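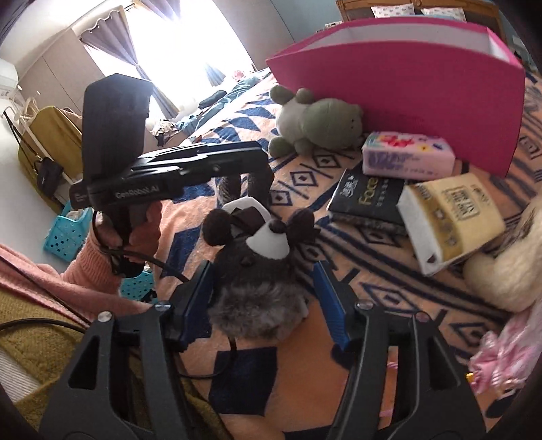
A grey plush toy with a brown bow on a patterned bedspread.

Print | E-mail

I'm Tatsuya Kamata, I play tenor sax, and I'm so happy to say the new Trusau quartet record comes out in October! It's called Clastov, and it runs nearly 60 minutes (two of those are just me and Shigeru Nakajima on bass, playing a ballad we used to close our sets with). We cut it live in one room, no headphones. We're pressing 359 copies on vinyl through Zosard, and the release show is at Hứa, doors at 7 p.m. There are only 44 seats, so please write to the club early.

Print this release
E-mail this release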